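I have been waiting for somebody to write a good shop manual for hand-held gripper work, and the Grudoston Handbook is the closest I've found! It's a spiral-bound book of house rules for people who record tasks with a gripper in the hand so a robot arm can learn from them later. We've been using it in our little group in Clendon since November, and I wanted to put down what I like (a lot) and what I'd change (a bit).

The book is by Mal-soon Cha, who ran collection floors for years before she wrote any of this down, and you can tell. There's no long opening chapter on why data matters. Page one is a start-of-session check and you're off.

## The good stuff

My favorite chapter is the one on the start pose. Every take begins with the gripper open wide over a clear patch of table, both pads in view, nothing held, and you stay there for a slow breath before you reach for anything. It sounds fussy. We did it anyway, and when Ji-hoon Oh went through our next batch he found the beginnings of takes so much easier to line up that he made it a rule for the whole group. Out of 3,796 takes we kept 3,786, and I have never had a batch come back that clean!

The chapter on light is nearly as good. Cha wants you to look for glare before the first take and to write it in the log if you can't get rid of it, with the spot on the table and which lamp is on. She also wants pads looked over at every break: scuffs, rough edges, loose bits of thread or wire. You note it even if you decide to carry on.
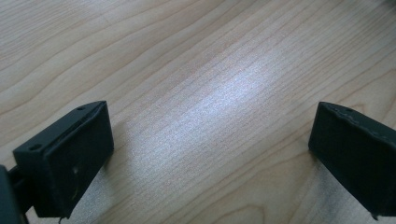 *Pads open over bare wood. The bright patch along the grain goes in the log, and so does the grey smudge on the left pad.*

I love that the book treats a shiny table as something to write down and doesn't send you shopping for a new one. Wood grain, reflections, soft shadows next to the pads, they're all fine by Cha as long as the log says so and you don't change the setup halfway through a batch.

## Things I'd change

The pad wear section needs pictures. There are 13 grades of wear and all of them are described in words, and Ji-hoon and I can look at the same pad and land three grades apart. I've gone back to writing "smudge, lower middle" and leaving the number blank.

The file naming rules were clearly written for Isa, the logging program Cha uses. We use Jeon, and it took me an evening to work out which fields matched. A one-page table would have saved me that.

Also, the index is thin. "Thread" isn't in it. "Glare" is under "Table, finish of."

## Would I buy it again?

Yes, and I'd buy the spiral version again, since it lies flat next to the mat. If you're a team of two or three and your rules currently live in somebody's head, start with the start pose and the break check and leave the rest for a month. We've logged another 1,178 takes on the second table with just those two, and I'm only now getting into the chapter on handing over between operators.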